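Ticket 1533 - Künstlerprofil: fehlerhafte Zuordnung von Veröffentlichungen
Status: gelöst
Gemeldet durch: Juniper Marchetti, Label Ferkero
Bearbeitung: Emmett Zamora, Katalogpflege Casura

Meldung
Die im Dezember ausgelieferte EP der Künstlerin Rosalind Calloway erscheint auf dem Profil einer gleichnamigen Interpretin. Das eigene Profil zeigt lediglich die beiden älteren Singles. Der Biografietext bricht zudem nach 700 Zeichen ab.

09:40 Uhr - Eingang bestätigt. Das Label wird um Übersendung der Künstlerkennung und der Lieferdatei gebeten.

11:15 Uhr - Unterlagen liegen vor. In der Lieferdatei ist das Feld für die Künstlerkennung leer. Das System hat die Zuordnung daher allein anhand des Namens vorgenommen.

13:05 Uhr - Kennung nachgetragen, Neuauslieferung veranlasst. Die bisherigen Abrufzahlen bleiben erhalten.
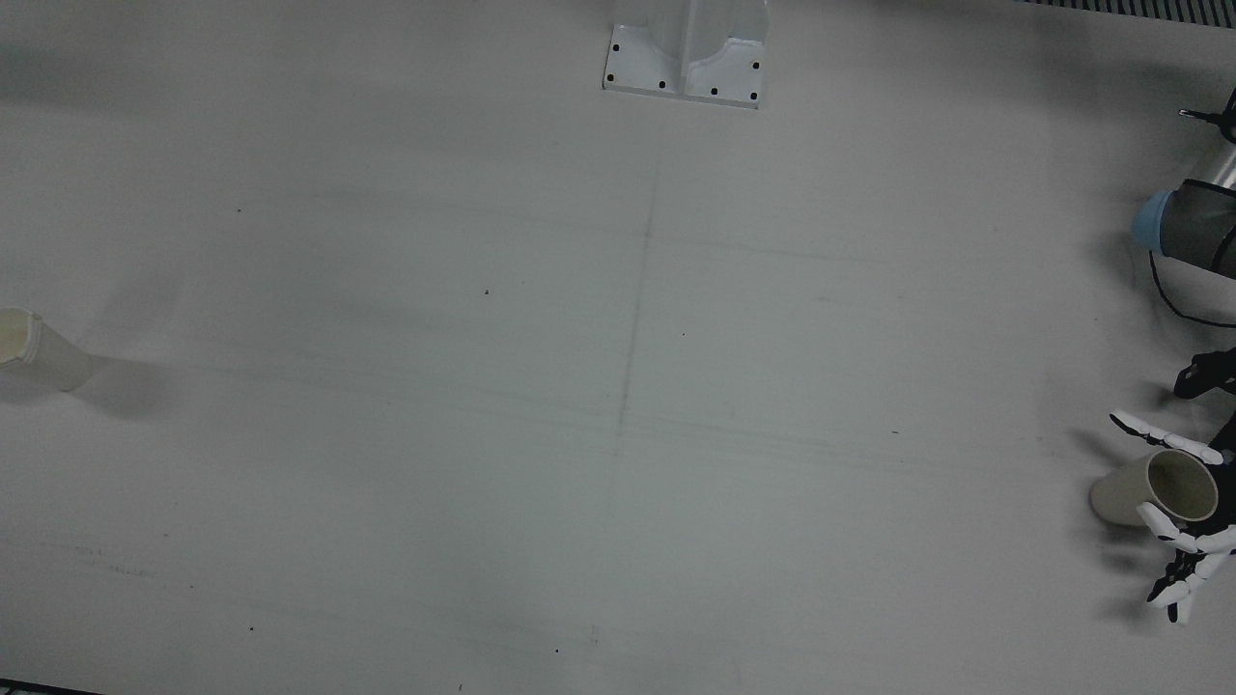

14:30 Uhr - Der Biografietext wurde geprüft. Zulässig sind 1000 Zeichen; die Kürzung geht auf ein fehlerhaftes Sonderzeichen im zweiten Absatz zurück. Das Zeichen wurde entfernt, der Text wird nun vollständig angezeigt.

16:20 Uhr - EP auf dem richtigen Profil sichtbar. Frau Marchetti hat die Korrektur schriftlich bestätigt. Das Ticket wird geschlossen. Rückfragen sind unter Angabe der Ticketnummer an die Katalogpflege zu richten.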